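**Plorner** is a documentary film by Evaristo Dal Bello on the Orlandini recording studio. It runs 91 minutes and was released in September by the small distributor Merkov. The film is made mostly of old tapes and of talks with the musicians and engineers who worked in the building. Its title is the name of the mixing desk which stood in Studio 2.

Dal Bello recorded more than 80 hours of talks and used very little of them. There is no narrator – the voices are heard over still photographs, and the speakers are shown only in the last part.
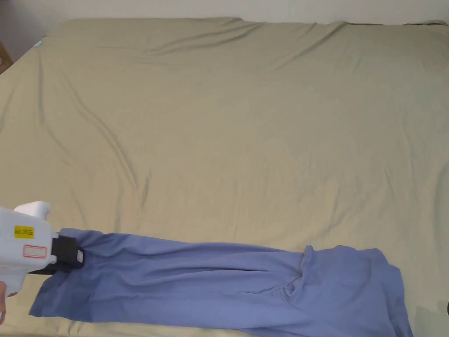

Gianni Galli wrote that the film is strongest when it stays with the engineers, and that the chapter on the sale of the studio goes by too fast for a viewer who does not know the story already.

## Music

The soundtrack has songs by the group Ziller, recorded at Orlandini on a single Friday night. Two of them had not been published before. Merkov later put the soundtrack on vinyl, in a first pressing of 100 copies. The closing song is heard in full over the credits, with the count-in left as it was on the tape.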